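The Case Against the Empty Counter

I have been reading about kitchens for longer than is healthy, and I would like to register a complaint. Somewhere in the last ten years it was decided that a good kitchen is one with nothing on the counter. I don't know who decided it. I only know that every magazine, every listing and every well-meaning relative now repeats it as if it came down from a mountain.

The version that finally got to me was a one-day course called Olomlow. You pay 150 dollars, you sit in a rented showroom, and a pleasant instructor tells you that your countertop is a "landing strip" and must be kept clear for landing. What is supposed to land there was never made clear to me. Groceries, I suppose, for a minute and a half, on their way to being hidden.

I went because my friend Kinga Kovács had a spare place and thought it would do me good. Kinga had already cleared her own kitchen along the recommended lines. It looked very nice. She also kept a pair of shoes by the step stool, because the soy sauce now lived above the refrigerator and the stool was slippery in socks.

The Olomlow rule is that an item may stay out only if it is used daily and is "visually calm." I asked what happened to things that were used daily and were not visually calm, which describes nearly everything a person cooks with. The instructor suggested decanting. You buy matching bottles, you pour your oil and your vinegar into them, and you throw away the labels. I have tried this. I had four glass bottles with cork stoppers, and within a month I had dressed a salad with rice wine. A label in red and yellow may be loud, but it tells you what you have picked up before you pour it over dinner.

Then there are the products. The empty counter is an odd sort of simplicity, in that you have to buy so much to get it. Carkel makes a pull-out condiment rack that goes in the gap next to the stove. It costs 700 dollars fitted and takes bottles up to a certain height, and the certain height is a little less than the height of the bottles I buy. Galanis sells a dish rack that folds flat and slides into a drawer. I owned one for most of a year. It held 18 plates according to the box, and perhaps it did if they were all the same plate and you had nothing else to wash. Anything with a long handle tipped it over. And it only slides into the drawer once the dishes are dry and put away, so in a house where people eat three times a day it spent its life on the counter anyway, looking apologetic.

I will be fair. There is a kind of clutter that gets in the way, and I have lived with it. Mail doesn't belong next to the cutting board. Neither do appliances that come out once a year in October for the apple butter. If you have to move six things to chop an onion, move them somewhere else for good. I have no quarrel with any of that. My quarrel is with treating a bottle of vinegar as though it were mail. 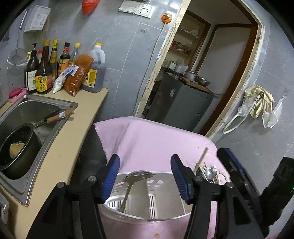
My own taste runs to kitchens where you can tell what people eat. Narrow ones are usually the best for this, as there is no pantry to disappear into and the cook has had to make choices. The back of the counter is the natural place for bottles: it is too deep to chop on and too awkward to wipe often, so a row of sauces costs you nothing. Pump bottle at one end, the big jug with the yellow cap, the dark bottle with the Chinese label, a bag of seasoning lying in front where a hand will find it. An Olomlow graduate would have the lot behind a door by lunchtime. The drainer would go too, chopsticks and ladle and all, although a ladle standing bowl up in a drainer is about as easy to grab as a ladle can be. I would leave it all exactly there, including the bar of soap in its pink dish by the sink. Soap belongs by the sink. I can't believe I have to write that down.

Benedek Kerekes, who fitted my cabinets and has strong views on hinges, told me he gets asked for "hidden everything" on most jobs now. He builds it, and he builds it well. A fair number of those customers later want a shelf put up. I asked what they keep on the shelf and he said oil, salt, the sauce they like, a jar for the spoons.

The usual answer to all this is that a clear counter is easier to clean. It is, for the person who cleans it. For the person who cooks, there is a door to open with greasy fingers, then a bottle to put back behind it, then the door to wipe. I am both of those people in my house and I would sooner run a cloth along a row of bottles on the weekend.

The other answer is resale, and here I give up, because people who are selling a house will do anything. Olturora, the staging outfit that did the place across the street, took out the toaster and brought in a bowl of lemons. By all means, if you are moving out. I had assumed we were talking about kitchens somebody was planning to use.

Kinga's soy sauce came down from above the refrigerator in the spring. It sits by the stove now, on a saucer, next to the chili oil. She says the saucer makes it calm.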